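How Do You Choose a Good Robot Hand?
by Olga Henríquez, for young readers
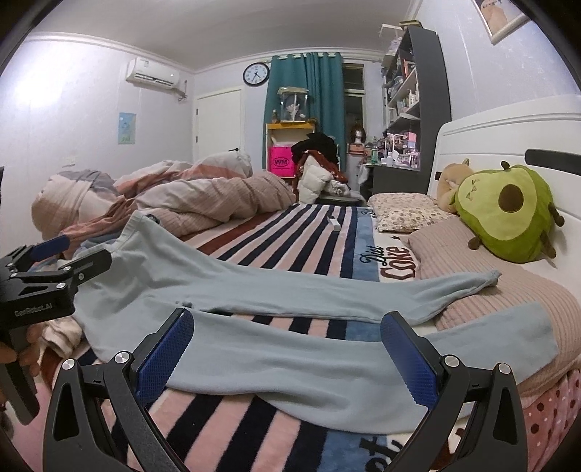 Picking up a shirt is easy for you. You do not think about it, your fingers just go there and close. For a robot it is one of the hardest jobs in the house. A cup always has the same shape, but a shirt changes its shape each time you touch it. A hand that works with clothes is called a gripper, and many grippers have only two fingers. Look at the black fingers over the light blue cloth and its folds, and find the blue pads on the inner side. The pads have a texture, a little like the bottom of your running shoe. This gripper is the hand-held kind, so a person can try it on real clothes, on a real bed, without any robot body behind it.

Why do the pads matter?

Rub your thumb on a window. Now rub it on a towel. You feel a different pull, and this pull is called friction. Too little friction and the cloth slides away. With too much, the cloth sticks to the pad and does not want to leave when the fingers open.

How do we compare two grippers?

In my group we compared two kinds of pad. We called them Narow and Larkon. Narow is thin and hard. Larkon is thicker and soft, like an eraser. My colleague Cuiping Tian made the rules, and she is very strict! Each pad had to lift the same cotton shirt 100 times. The shirt had to start flat, and the person was not allowed to help with the other hand.

Narow lifted the shirt 33 times. Larkon lifted it 91 times.

So Larkon is the better pad? For a cotton shirt, yes. But then we tried to take one single sock from a pile. Larkon often took two socks together, and Narow was more exact. Now we are testing a third pad, which has a soft tip and a hard middle. Its name is Mendico, and in July it will have the same shirt test.

Try it at home

You need kitchen tongs, two rubber bands, a T-shirt and a friend who will keep the score.

Put the T-shirt flat on your bed. Try to lift it with the tongs ten times. Your friend writes down each time it works.
Wind a rubber band around each tip of the tongs. Try ten times more.
Now make a fold in the middle of the T-shirt and try again. Is a fold easier to catch than a flat part?

Change only one thing each time. If you change the tongs and the T-shirt together, you cannot know which of them made the difference.

New words

Gripper: the hand of a robot, or a tool that works like one.
Friction: the force that slows things down when they rub together.
Trial: one try in a test.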